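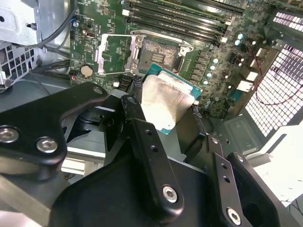
Search this wiki
Go Advanced search

Drorkska

Drorkska are a four-piece post-punk band from Stoddale, and I should say up front that I've been following them since their second gig, so take the warmer bits of this article with a pinch of salt. They formed when singer and guitarist Phyllis Garside answered a card pinned up in the Parsons record shop that read "drummer seeks people, no blues." The drummer was Barry Lambert, and the two of them rehearsed as a duo for a whole winter before anybody else got involved.

Name

People ask about the name constantly. Garside has told it a few ways over the years, but the version I trust is that it came from a misprinted bus timetable, where the last two stops on the line had been squashed into one word. Lambert hated it. He wanted to be called The Overtime, and there's a homemade cassette with that name on the spine (I've held it! I wasn't allowed to borrow it).

Early years

The first shows were at Mosgate, the upstairs room over the old dye works, which held 82 people if the fire door stayed clear. The band played there every other Sunday and kept the door money in a biscuit tin until they could afford a second amp. Bass and keyboards were added around this time, and the sound got a lot less scratchy, though I still miss the scratchy version a little.

Their debut EP, Wet Slate, was recorded in two afternoons and runs 28 minutes, so there's a long-running argument among fans over whether it's an album. I say EP. The sleeve says nothing either way. "Landlord's Daughter," the closing track, is a love song from one woman to another set during an eviction, and it's still the one the crowd sings loudest.

Themes and lyrics

Garside writes most of the words, and she has always been open about being gay and about growing up in a town where that meant keeping your head down. She doesn't do slogans much. The songs are full of small things — a hand dropped at a street corner, a taxi that slows and then drives off — and the anger comes in sideways. "Walk Me to the Lights," from the second record, is about the way friends text each other to check they got home, and the chorus is just the text messages.

Lambert wrote one lyric, "Brass," about his grandfather's cornet. It's lovely and doesn't sound like anything else they've done.

Live performances

Live they're louder and quite a bit funnier than on record. The usual set is tight, but they have been known to stretch "Brass" out while Garside goes looking for a capo. In July they played an outdoor show at Stoddale with the local youth choir, 32 singers in borrowed raincoats, and I cried through most of it. A recording exists but the wind is all over it.

Discography

Wet Slate (EP)
Walk Me to the Lights (album)
Brass / Timetable (single)
Mosgate Upstairs (live, cassette only)

The cassette sold out at the merch table and hasn't been reissued. Parsons had one used copy behind the counter the last time I went in, with side B chewed up near the end.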